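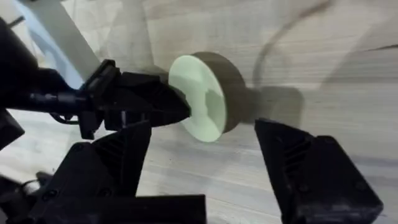 Moving user voices from the Bretier to the Minent

I finally moved my user voices off the old Bretier and onto the Minent, and since the manual covers the subject in one paragraph, I am writing down what I did.

Both keyboards save a user voice as a small file that points to a built-in sound and stores the edits made to it: filter, envelope, vibrato, effect sends. The file holds no audio. If the sound it points to does not exist on the new keyboard, the Minent loads the file without complaint and plays the default piano with your edits on top. A slow string pad turns into a piano with a very long attack. That was my first result for 31 voices.

The cause is the bank numbers. The Bretier keeps its orchestral sounds in different banks from the Minent, although the names on the screen are mostly the same. Program numbers within a bank match in every case I checked. So the job is to change the bank and leave everything else alone.

You can do this on the keyboard, one voice at a time:

1. Load the old voice.
2. Write down the filter and envelope values.
3. Call up the matching built-in sound.
4. Enter the values again and save under a new name.

I did 10 that way and then stopped. The rest I did with Stukus, a free editor that opens the voice files and shows the bank and program as plain fields. Change the bank, save, copy back to the stick. Work on copies. Stukus writes over the original file and has no undo after saving.

A few things that cost me time:

The Minent reads only the first 1,000 files in a folder. My stick had years of styles and songs in one place, and the voices at the end of the list did not show up. I put them in a folder of their own.

Voice names longer than 14 characters are cut on the Minent's display. The file is fine, but I had three voices that all appeared as "Warm Strings S" and had to rename them.

Effect types do not carry over cleanly. Reverb and chorus came across as expected. The rotary speaker did not — the old type number selects a phaser on the new model. Every organ voice needed its effect set again by hand, and the slow and fast speeds after that.

Velocity curves are a global setting on the Bretier and a per-voice setting on the Minent. Voices from the older keyboard arrive set to "normal". I play with the softer curve, so everything sounded dull until I changed it.

Registrations are a separate problem. They call user voices by file path, so any voice that has been renamed or moved drops out of its registration. I have redone the ones I use most and left the others for October.

The Hirose expression pedal works on the Minent, but the polarity is reversed. There is a switch for it on the second page of the pedal menu. Set it before you turn the keyboard off, then save the setup, or it goes back to the old value at the next start.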